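I have been meaning to write about robotics club for months, and now that I've had two cups of coffee and the laundry is going, I'm finally doing it!

Some background for anyone who found me through the bread posts. I joined the evening club at Masgate last fall with zero experience (I once fixed a toaster, that's my whole résumé). I figured I'd solder something, burn a finger and go home. Then somebody mentioned the Sanano challenge, and I was completely hooked. It's a pick-and-place contest that runs entirely in simulation, so no parts to buy and no motors to fry at 11 at night. You get a gripper, a set of blocks in silly shapes, and a scoring script that has no mercy at all.

There are seven of us on the team. We named ourselves Aklow after a typo in our very first config file, and we've refused to fix it. I'm on the grasping side, meaning I write the code that decides where the fingers go and how they should be turned when they get there. It's my favorite kind of problem, part geometry and part just staring at a shape until you start seeing it in your sleep.
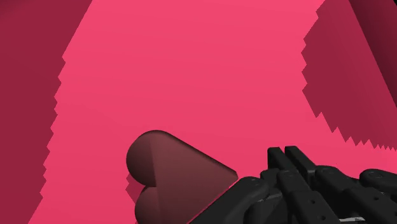

Squares were easy. Cylinders were fine once we quit overthinking them. The heart, though! I love the heart and I also want to throw it in a lake. Two fingers want two nice parallel faces to squeeze, and a heart mostly doesn't have any. Grab it across the straight sides and it wants to squirt out toward the wide end. Grab it across the lobes and you have two round bumps to balance on. What I'm trying now is one finger tucked into the notch and the other on the point, which sounds great until you remember the gripper has to open wide enough to do it.

We ran 3724 attempts in March, mostly overnight on the old desktop in the club room, and I read way more of those logs than any sane person should. My favorite part of the week is opening them up with everybody crowded around one monitor, yelling at a number. I had no idea I'd like this so much. I haven't been this excited about homework since I was 14, and it isn't even homework!

We get five shapes in the qualifying round and the Camacho bracket comes after that, if we make it. The star is next on my list. I peeked at the file already and it has so many pointy bits. If you've worked on grasping odd shapes and have a paper or a trick you like, please leave it in the comments. I will read every single one.

OK, the dryer just buzzed. More soon!

This site uses cookies to remember your preferences. By continuing to browse you agree to our use of cookies. Accept | Learn more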